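Sovia garment handling, fault review
2023-04-07, Barnlow, upstairs room

**Present:** Babak Shokri (chair), Teodoro Manalo (minutes), two operators from the bedroom station, Tuver support by phone for items 2 and 3

**Minutes of last meeting:** accepted with one correction. The spare finger set was ordered from Tuver, not received.

## 1. Summary of the fault

Babak went over the log. During knitwear folding, the right-hand gripper reported a jaw opening that did not match the real one. The error was small at the start of the session and grew with use. When work stopped, the reported opening was 5 mm with the jaws fully closed on nothing.

The operators noticed nothing by feel. The jaws opened and closed normally and held the knit. The mismatch was found at the bench check after the session.

77 episodes are affected. All are marked "hold" and have been kept out of the Zamani training set. An earlier batch from the same gripper did go in, see item 4.

Work at the station covers picking up a fold of the garment, drawing it across, and laying the sweater flat or folded on the bed. Thick knits need a wider opening on approach and a firm pinch after it.

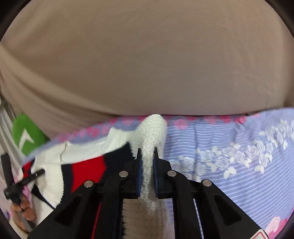 Teodoro asked if the fault showed up only on thick garments. Babak said the log cannot answer that, as the order of garments was not varied. The offset never went back down between episodes, so he does not think it depends on the load at the time. One operator said the thick knits are pinched harder and more often than the shirts were last month, and this should be tested on its own.

## 2. Cause

Not confirmed. Two candidates were discussed.

a) The set screw on the opening sensor magnet is working loose. Bench finding: the magnet could be turned by hand with light pressure. Tuver support agreed that this would give a slow drift in one direction, which fits the log.

b) Play in the finger linkage. Measured at the tips with a feeler gauge and found to be within limits. Tuver would still like the pins inspected when the fingers come off.

Fiber from the knits getting into the joints was raised and set aside. A little lint was found and removed, and the offset was the same afterward.

Babak pointed out that the startup zero check passed every time. The check compares the closed reading to the last stored value, and the stored value is overwritten at each start. A slow drift therefore never trips the limit. He considers this the more serious fault of the two. It has been in the software since the first release and applies to every gripper on site.

## 3. Safety

The bad reading caused a near miss on the Zamani arm. A policy trained with the earlier batch closed further than expected during a handover test, while an operator was straightening the garment with a hand close to the jaws. The operator pulled clear. No injury. The stop button was pressed and the arm stopped as it should.

Agreed:

- No hands inside the arm's work area while the policy is running, including for straightening cloth.
- Handover tests are suspended until item 4 is closed.
- The force limit on the arm stays at its present setting. Tuver was asked about lowering it and will reply in writing.

Hand-held recording may go on with the left-hand gripper and the spare. The release pose is to be recorded with the jaws fully spread, clear of the garment, before the operator moves away.

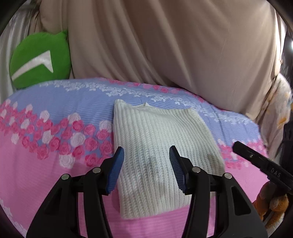

Teodoro noted that the release pose also gives a second reference point, as the full opening is a fixed mechanical stop. Comparing both ends of travel would have caught the offset early. Babak agreed that this should be an automatic check at the end of every episode, with a limit of 2 mm.

## 4. Data already in use

The earlier batch has not been checked. Babak proposed correcting the opening values after the fact with a straight-line fit. Teodoro objected that there is no proof the drift was steady within a session. Left open. The batch is to be removed from training for now, and the current policy withdrawn from the arm.

## 5. Actions

| Action | Who | Status |
|---|---|---|
| Fixed zero reference, no overwrite at startup | Babak | open |
| End-of-episode check at both ends of travel | Babak | open |
| Threadlocker on magnet set screws, all grippers | Teodoro | open |
| Strip right-hand gripper, inspect pins, report to Tuver | Teodoro | open |
| Repeated pinch test, thick knit against shirt | operators | after strip-down |
| Remove earlier batch, withdraw policy | Babak | today |
| Near-miss form | Teodoro | sent |

## 6. Other business

Bench checks move from the end of the session to every 10 episodes until the new software is in. The operators asked for the gauge to be kept at the station. Agreed.

Next meeting: first week of May, date to follow once Tuver has replied.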